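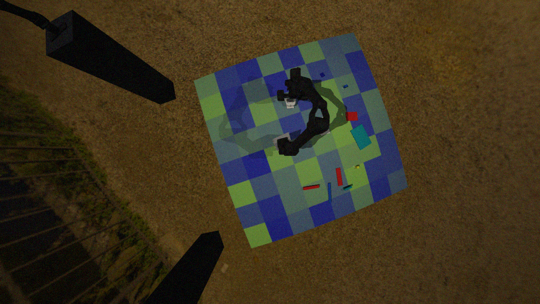 Stage 4 Pre-Shoot Safety Checklist: "Norka," Season Two

Production: Clamon Television
Location: Piketbridge Studios, Stage 4
Inspection date: May 22, 2022
Completed by: Karla Esquivel, set safety coordinator
Applies to: standing sets (precinct, apartment, rooftop), grid, audience-side storage

Mark each item OK, FIX or HOLD. A HOLD item stops work in that area until it is signed off.

1. Access and exits

1.1 Four-foot perimeter lane clear on all sides — FIX
Comment: Lane blocked behind the apartment set by flats from episode 16. Move to the scene dock before call.

1.2 Exit signs lit and visible from inside each set — OK

1.3 Elephant door opens fully, chain removed — OK
Comment: Left track is stiff. Reported to the studio in November, still open.

1.4 Posted occupancy matches call sheet — OK
Comment: Stage area in use is 1,657 square feet less than last season. Do not reuse the old crowd plan.

2. Electrical

2.1 Distribution boxes closed and labeled — OK

2.2 Cable crossings ramped or flown — FIX
Comment: Two bare crossings at the precinct bullpen. Ramps are on the Valdovinos truck.

2.3 GFCI protection on circuits near water effects — HOLD
Comment: Rooftop rain bars only. One unit did not trip on test. Replace and retest with the rigging gaffer present.

2.4 Practical lamps within fixture rating — OK

3. Overhead and rigging

3.1 Safety cables on all hung fixtures — OK
Comment: 57 fixtures checked from the lift.

3.2 Chain motor inspection tags current — OK

3.3 Green beds: rails and toe boards in place — FIX
Comment: Mid-rail missing at the northeast ladder. Ladder closed with tape for now.

4. Set construction

4.1 Platforms over 30 inches have guardrails off camera — OK

4.2 Stair treads secure, edges marked — OK
Comment: Third tread on the precinct stairs was re-screwed during the walk.

4.3 Breakaway glass stored apart from real glass — OK
Comment: Label both racks on the front as well as the side.

4.4 Flame-retardant certificates on file for new drapes — FIX
Comment: Apartment drapes have no paperwork. Valdovinos to send, or drapes come down.

5. Stunts and effects

5.1 Rooftop fall pad inspected — OK
Comment: Pad was moved after the pilot block. Stunt coordinator to confirm placement again on the day.

5.2 Haze fluid data sheet posted — OK

5.3 Fire extinguishers charged and tagged — OK

Result: four FIX, one HOLD. Rooftop set is closed for wet work. Dry rehearsal may go ahead with a crew limit of 40. Reinspect items 1.1, 2.2 and 3.3 before first call.

K. Esquivel

12 shares | 3 comments

Related documents
Stage 4 Grid Load Sheet
Rain Effects: Electrical Procedure
Norka Season Two Crew Safety Notes
Scene Dock Storage Rules

Contact the Production Office | © 2022 Clamon Television | Back to top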